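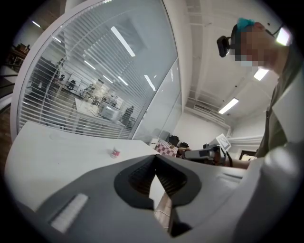
I finally finished reading the town history of Dovasby, all 226 pages of it. I started in February and kept putting it down, mostly because the first third is land deeds.

The part I wanted was the ferry. Before the bridge there was a flat boat that crossed the Wutetti at the bottom of what is now Mill Street. It ran on a cable and took 14 people, or fewer if someone had a cow. The bridge opened in 1898 and the boat was sold the same year. The book gives the ferry two paragraphs and a fare table, then spends a whole chapter on who paid for the bridge railings.

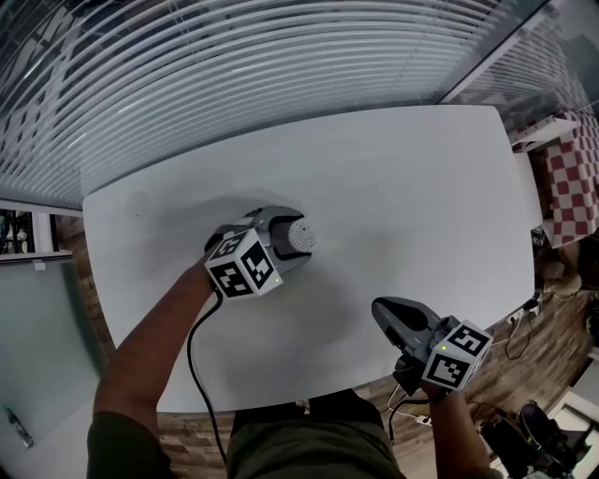 Posted by Szabó on Tue 20 December
Filed under: Local, Reading

I walked down to look for the landing on Sunday. There is a stone ramp under the brambles on the near bank, and an iron ring set in the wall above it. I can't say for sure the ring is from the ferry. It could be for any boat. On the far side the bank has been rebuilt and there is nothing to find.

The walk takes around 3 hours if you go out by the Distum road and come back along the river. The river path was muddy past the second stile, so I cut up through the field. The bakery at the Distum end is closed on Sundays now. I had forgotten that and went without lunch.
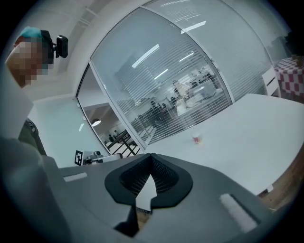 Teal head covering, head camera, gray gripper.

The library has a box of old postcards that I haven't gone through yet. If the boat is on one of them I'll scan it and put it up. The book mentions a painting of the crossing too, but it doesn't say where it hangs — the footnote just says "private hands."

Next on the pile is a book about canals. It's shorter and it has maps, which the town history could have used.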